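Capítulo 4
Superficies: donde termina una cosa y empieza otra

Pase la mano por la mesa en la que tiene apoyado este libro. Despacio, con la yema de los dedos y sin apretar. Lo más probable es que le parezca lisa, y que la palabra "lisa" le baste para seguir con su día. Pues bien, en este capítulo vamos a quedarnos un buen rato en esa palabra, que esconde una de las historias más bonitas de toda la ciencia de los materiales.

En los tres capítulos anteriores hemos hablado del interior: redes cristalinas, enlaces, defectos, granos. Hemos tratado los sólidos como si se prolongaran sin fin en todas direcciones, y ese truco nos ha dado muy buenos resultados. Pero todo sólido real se acaba en algún sitio. Los átomos de la última capa tienen vecinos por debajo y a los lados, y por arriba les faltan. Esa ausencia lo cambia todo – la energía, la reactividad, la manera de mojarse, el brillo, el desgaste, incluso la sensación de frío al tocarlo.

4.1 Una gota, dos respuestas

Empecemos con un experimento que puede hacerse en cualquier cocina. Deje caer una gota de agua sobre un plato de vidrio recién lavado y otra sobre una sartén antiadherente. La primera se extiende, se aplana y casi desaparece; la segunda se recoge sobre sí misma como una perla. El agua es la misma, la temperatura también, y sin embargo el comportamiento es opuesto. ¿Qué ha cambiado? Solo unas cuantas capas de átomos.

Para describir esa diferencia usaremos el ángulo de contacto, que se mide en el punto donde coinciden el líquido, el sólido y el aire. Cuando es menor de 90 grados decimos que el líquido moja la superficie; cuando es mayor, que no la moja. En las prácticas de la escuela técnica de Clindusitz, el grupo de Lenka Malý obtuvo 49 grados para el agua sobre un tablero pintado y lijado a mano, y el valor bajó a ojos vista después de limpiarlo con alcohol. ¡Una simple película de grasa de los dedos bastaba para alterar la medida! Volveremos a esos datos en el apartado 4.5, con la tabla completa.
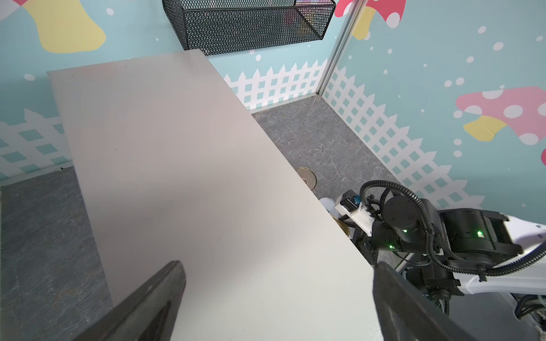

La limpieza, por tanto, forma parte del experimento. Quien trabaja con superficies aprende pronto a desconfiar de lo que parece limpio, y acaba adquiriendo costumbres algo maniáticas: guantes, pinzas, tapas siempre puestas, un paño que solo se usa para una cosa. Janka Šindelář, que revisó los ejercicios de este capítulo, pide a sus alumnos que anoten en el cuaderno con qué se limpió la muestra y cuánto tiempo pasó hasta la primera gota. Adopte usted la misma costumbre desde ahora.

4.2 Lo liso a distintas escalas

Volvamos a la mesa. Si pudiéramos recorrerla con una aguja finísima y dibujar en un papel sus subidas y bajadas, obtendríamos un perfil lleno de picos y valles. Eso es justamente lo que hace un rugosímetro de contacto. El perfil suele resumirse en un solo número, la rugosidad media, que se representa con el símbolo Ra y se expresa en micrómetros.

Resumir un paisaje entero en un número tiene sus peligros, claro. Dos superficies con idéntico Ra pueden comportarse de forma muy distinta: una puede tener muchas ondulaciones suaves y la otra, unos pocos surcos profundos. La segunda retendrá mejor un lubricante, pero también la suciedad. De ahí que más adelante introduzcamos otros parámetros, y que insistamos tanto en mirar el perfil completo antes de fiarse de la cifra.

El acabado se controla muchas veces con abrasivos. Un papel de grano 200 deja rayas que se notan con la uña en un metal blando; uno de grano 600 las vuelve mucho más finas y da al metal un aspecto satinado. El método Beltmont, que encontrará en el cuaderno de laboratorio, propone 7 pasadas con cada papel y un giro de un cuarto de vuelta al cambiar de grano, de modo que las rayas nuevas crucen las anteriores y se vea enseguida cuándo han desaparecido. Es un procedimiento sencillo y da mucho gusto hacerlo bien – pruébelo con un trozo de latón.

4.3 Qué necesita para este capítulo

Conviene tener frescos el concepto de energía de enlace (capítulo 2) y la trigonometría elemental. Las demostraciones con derivadas aparecen en recuadros y pueden dejarse para una segunda lectura. Los problemas marcados con un asterisco proceden de la colección de Cillian Costello y son más largos que los demás; resérveles una tarde tranquila.

Antes de pasar al apartado 4.4, busque en su casa tres superficies que le parezcan igual de lisas, ponga una gota de agua en cada una y dibújelas vistas de perfil. Guarde los dibujos, que los necesitará para el problema 4.1.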